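Billey runs its open day once a year, in January, in the hope that cold visitors will stay longer. I signed up for the 5 p.m. tour because it promised "hands-on teaching of robots," and I have hands.

The guide started with numbers. The building holds 92 people, and the project on the second floor, called Flutance, wants a machine that can fold laundry. I have wanted one of those since I was fourteen. The surprise was how little of the afternoon involved a robot. You pick up a pair of grippers, one for each hand, and do the job yourself while the cameras on them record it. Later the recordings go to the arms upstairs, which are supposed to get the idea.
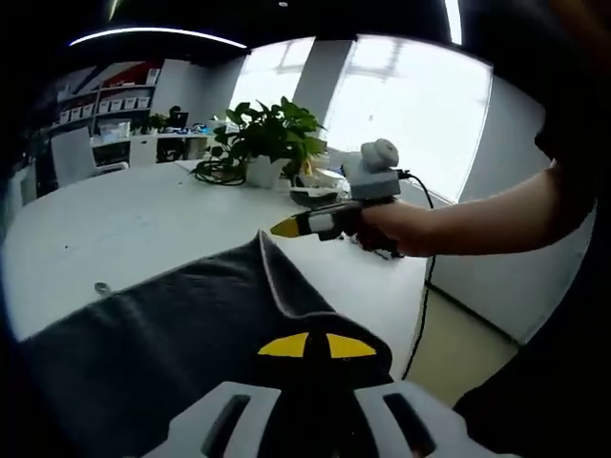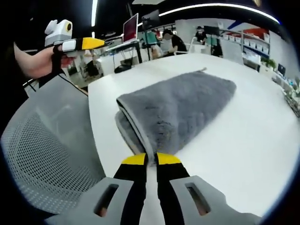
Flutance chose cloth because cloth is miserable. A box stays a box wherever you put it down, our guide said, but a towel has opinions. The team has set itself a target of 1085 good folds before it lets the arms try anything on their own, and a good fold means edges lined up and no second attempts. Watching a gray towel get pinched by its folded edge between two yellow fingertips, I felt confident. I fold towels at home, sometimes within a week of washing them.

Then came my turn. The gripper is heavier than it looks and has no interest in your wrist. You squeeze, the fingers close, and you discover how much of folding you normally do with your palms, your chin and your stomach. My first try produced something like a tent. My second was flatter, mostly from exhaustion. The guide said bad folds get thrown out of the set, and marked mine with what I thought was unnecessary speed.

A man in our group asked when he could buy one. June, said the guide, and then added that June was when they hoped to try pillowcases. Fitted sheets are not on the schedule – I asked.

We finished at the Wulano stand in the lobby, where coffee was free and the grippers were not for sale. Pathirana, the parts supplier next door, had a quiz with 100 tote bags to give away. I came home with a tote bag. It was handed to me already folded, and very nicely too.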